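Progress report, Plilis hand-held gripper work
Period ending 2022-01-14

Hi all,

I'll start with the bad part so you don't have to go hunting for it. We lost a chunk of our December recordings to a hardware fault, we paused collection while we sorted it out, and the end date for the first batch has slipped by two weeks. Money is fine. The rest of this report is mostly me telling you what happened and what we're doing now.

What went wrong

You'll remember from the last report that we moved to a new version of the Plilis gripper, with the softer fingertips and the marker cubes mounted at the base of the fingers. Everybody liked it. It's lighter on the wrist and the fingertips hold on to small stuff much better than the old ones did. What I missed is that one of the cubes could creep in its mount. It didn't wobble or rattle, so you'd never feel it in your hand. Squeeze hard enough and often enough, though, and it turned by a hair each time, and the software went right on believing it was where we'd glued it.

So the gripper opening we were logging drifted. At first it was tiny. By the time I caught it, a fully closed gripper was being recorded as slightly open, and the robot arm that learns from these recordings did exactly what you'd expect: it stopped closing its fingers too early and dropped things. The Herik arm let go of a full metal water bottle on the test bench and it rolled off and hit the floor a foot or so from somebody's leg. No one was hurt. I'm counting it as a safety incident anyway and it has gone in the log as one, because the next thing up for testing that day was a glass jar.

I spent two days blaming the training code, I'm sorry to say. I rolled back three changes that had nothing wrong with them (they're back in now). Then I closed the gripper by hand at my desk, looked at the number on the screen, and felt pretty dumb.

What it cost us

We had 1,432 recordings from the new gripper. I went through the closed-gripper moments in every one and 616 of them are off by more than we can live with. A part of those may be fixable, since the drift is slow and there are plenty of full closes to correct against. I've got a script that does it and the first results look decent, but I don't want to promise a number yet. Please treat all 616 as lost for planning purposes and be pleasantly surprised later!

The mount

The old mount relied on one screw and a dab of glue. Lorente machined us a new one with a keyed slot, so the cube physically can't turn, and they were really good about it and got us parts before the holidays. I've put one through a long squeeze test on the bench and the reading at the end matched the reading at the start. That's one mount on one gripper. The others still have to go through the same thing before I call it fixed.

We also added a check that I should have had from the beginning. Each session now starts and ends with a full open and a full close, and if the two closes don't agree, the session gets flagged and doesn't go into the training set until I've looked at it. It adds maybe a minute. There was some grumbling, which has died down.
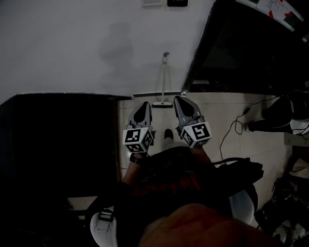
On the robot side, the Herik is back to running at low speed with a padded mat under the bench, and nothing breakable goes on there until we've had a clean run with a model trained only on good data. The stop button has moved too. It used to be on the far side of the bench, and the day of the bottle I had to reach across to get at it, so now it's mounted at the near corner.

Gino

The labeling tool, Gino, wasn't touched by any of this and is in good shape. It loads long sessions without choking now, and you can sort by the new flag. I still want a way to play two sessions side by side, but that's a nice-to-have and I've pushed it back to make room for the correction script.

What's next

Finish the squeeze test on the remaining grippers, then back to full collection. The replacement recordings come first, the kitchen tasks after that. We have 16 kitchen tasks on the list and I'd like to keep every one of them, but if the correction script disappoints me I may come to you asking to trim it.

One request: could we put some of the unspent travel money toward a spare set of mounts from Lorente? I've sent the quote separately.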